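Sorstead Workspace Refit
Progress report to the Grostham Fund
Reporting period ending Wednesday, April 28, 2021
Prepared by Olga Insaurralde, reviewed by Simão Godinho

1. Scope of this period

Work in the period covered the shared desks on the second floor at Sorstead. The tasks were to clear the desk surfaces, list the equipment found on them, sort loose items for storage or disposal, and agree on a standard layout. Cabling under the desks and replacement seating belong to the next stage and are not reported here except where they affected the schedule.

2. Starting condition

Desks had been used by several teams without fixed places. Monitors, keyboards, cups, packaging and personal items shared the same surfaces. Two earlier attempts at a clear-desk rule had lapsed because there was nowhere close by to put things. The present plan therefore supplies storage first and applies the rule second.

3. Work completed

All desks in the north bay have been inspected. Each monitor was checked for a secure stand and an undamaged cable, then given an entry in the register with make, position and condition. Keyboards were entered on a separate sheet, as they are moved between desks more often than the screens.

Items on each desk were sorted under four headings: stays on desk, goes to cupboard, returned to owner, discarded. Glassware caused the most discussion. The working rule is that one drinking vessel may stay on a desk during the day, placed clear of the keyboard, and goes back to the kitchen in the evening. Bags are not to be left on the work surface once the shelving is in place.
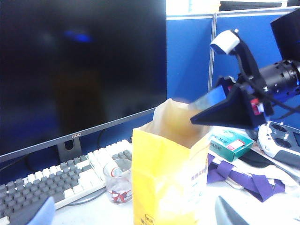
Figure 1. White desk with AOC monitor, two-tone keyboard, drinking glass and yellow paper bag.

The desk in Figure 1 shows the main difficulty with the current arrangement. The keyboard sits at a diagonal in front of the monitor stand, and the glass and the bag take up the space next to it. Under the new layout the keyboard is set square to the screen and the area to its right is kept free for paperwork. The monitor and keyboard are marked "stays on desk." The glass is marked for the kitchen and the bag for the shelf.

Shelving for the north bay was ordered from Celtoneck. The units are 1000 mm wide and fit between the window columns with no cutting. Eight units were delivered and five have been fixed to the wall. The remaining three are waiting for longer wall anchors, as the plaster on that side is thicker than the drawings show.

4. Spending

The approved amount for storage and small fittings is $2000. Spending to date is $962, covering the shelving and delivery. The anchors will be charged to the same line. No transfer between budget lines is requested.

5. Problems and changes

The cleaning contractor, Watkins, asked that loose items be removed from desks before wiping, and declined to move glassware or open bags. This has been accepted and added to the desk instructions. Cleaning of the south bay was put back until sorting there is finished.

Several items have no known owner. They are being held in a labeled box by the printer and will be disposed of at the close of the next period if unclaimed. The register does not yet record cable lengths, which will be needed before the under-desk work is priced. S. Godinho will add this column.

6. Next period

Fix the remaining three shelving units.
Complete sorting in the south bay.
Add cable lengths to the monitor register.
Issue the one-page desk layout to all teams.
Obtain prices for under-desk cable trays.

The next full report is due in October. A short note will be sent before then if the wall anchors cost more than the balance allows.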